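Home | Notebook | Tasks | People | Log in

Sunday, July 5, 2020
Posted by Mbali Steyn
4 comments | 0 shares

Faucet task, demo collection in sim

Picked up where Snežana left the faucet task. The aim for the first batch is modest: enough clean examples of the arm reaching a lever and turning it that we can train a first policy and see what it gets wrong. I'm driving the arm by hand from the desk and saving every attempt, good or bad, with a label.

Two views are recorded for each attempt, one from the wrist and one from a fixed spot out in front. The wrist view is the one I worry about. With flat shading and no texture on anything, the fixtures turn into plain gray shapes once the gripper is near them. In the one I saved for the notes there's a big gray sphere just past the fingers with a short cylinder behind it, and another cylinder end up at the top. I had to think for a moment about which part was which, and I know the model. 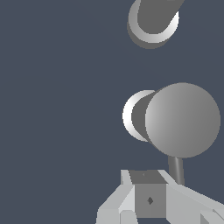

Count so far

938 attempts stored on Baloyi before today. I added 113. The Truvum export script dropped 4 of mine with a bad timestamp, so those need to be redone or patched by hand. I'd rather redo them. The target Snežana wrote on the board is 1,768 and I see no reason to change it yet.

Start poses

Went back through the older attempts and most of them begin with the gripper almost on top of the right handle. A policy trained on that will never learn the approach. From now on I'm starting higher and well off to one side, and switching sides every ten attempts. Slower to drive, but the paths look much more varied when I plot them.

The faucet position also needs to move. Snežana's config shifts it a little along the surface at each reset, but the rotation is locked. I unlocked it in my copy – small angles only – and the reset still runs fine. Not merged.
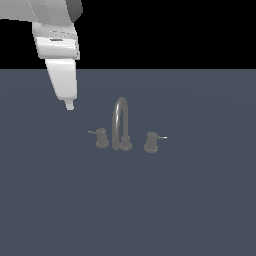

Front view, gripper high and to the left of the faucet set.

Labels

Using three for now: success, partial, fail. Partial means the lever moved but stopped short. I was calling those fails in the morning and had to go back and fix them. If anyone else drives, please use partial and write a word or two in the notes field. "Slipped" is fine.

Still open

– Redo the dropped attempts.
– Ask Snežana if the Jultunel people want the wrist view at all, or only joint positions.
– Try a run with a plain texture on the surface. The front view is very dark and I'd like to know if it matters.
– Disk on Baloyi is filling up. Move the November set off before the next long session.

Next session I'll do left handle only.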